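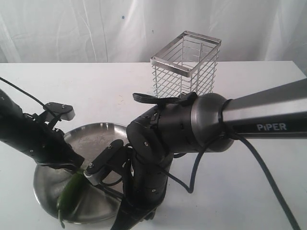
Ruba Saliba

I went to the open day at Bistavow on 27/05/2023 together with my neighbour Randa Majali, who cooks for a school and wanted to see kitchen things before she orders new ones. Bistavow is a wholesaler of steel goods for kitchens. They have one long building behind the bus depot, and once a year they let everybody in, also people who have no shop and no restaurant.

We arrived when the doors had just opened. At the entrance they give you a paper map and a sticker with your first name. My sticker said Ruby. I kept it on all day and answered to it.

The first hall is for plates and trays. I did not know that there can be so many kinds of a round steel plate. At home I have four of them from my mother and I thought a plate is a plate. Munther Qudah, who has worked in this hall for 25 years, let us hold several of them one after another with our eyes closed. The cheap one bends a little when you press with your thumbs. The better one does not bend, and the rim is folded in such a way that it does not cut the hand when you wash it. He prefers a rim that goes up gently. A straight high rim keeps the sauce inside very well, but it is hard to clean in the corner, and the spoon makes an ugly noise against it.

Randa asked him about marks from fingers. He said that a brushed surface forgives more than a mirror surface, but every steel plate shows smudges under a strong lamp and one must live with it. He wipes his own plates at home with a cloth and a few drops of vinegar. I tried it on the Sunday and my old plates look better now, although one has a brown spot which will not go.

A plate with a green chilli on it looks very fresh, I must say. The green comes out stronger on the grey metal than on my white dishes. I have started to serve the chillies separately like this, so my husband can take them and the children can leave them.

The second hall was baskets, and here we stayed the longest. I liked most the tall narrow ones with four walls of wire and a flat rim at the top. They stand in a small place and you see through the sides what is inside. Anas Khoury from the sales office told us to look first at the joints where the wires meet the rim. If you pass a finger along and it catches, leave that basket on the shelf. He also told us to put it on a flat table and push one corner. Two of the baskets I tried were rocking. He took them away without any discussion, and I found this very correct.

Randa wanted them for spoons and ladles. I was thinking of onions, or of the long breads. The wires go both ways and make small squares, so thin things like tea spoons can maybe still get stuck, and I would not use it for them.

At noon there was lunch in the yard, lentils and rice with salad, and good pickles from a firm called Tarawneh. The queue was long and the shade was short. There were 300 portions and when we came to the table the salad was already finished, only the lemon was left. We sat beside Po-yen Tam, a baker, who had come by train only to buy baking trays and had now a problem how to carry them home. I hope he had a seat.

In the afternoon there was a talk about the care of steel, in room 113 upstairs. I wrote down these points:

Do not leave salt water standing in a steel dish overnight.
Dry the baskets upside down, so the water leaves the rim.
Steel wool is for the old pots only.

The talk was a bit long and the microphone was weak. People at the back went out quietly to see the sale corner, and later we did the same. I bought one basket and one plate. Randa bought nothing, but she took the price list and made many notes on it.

The parking is free but small, so come by bus if you can. Children may enter with an adult. There is a smaller sale in December, without lunch, and I have asked them to send me the paper for it.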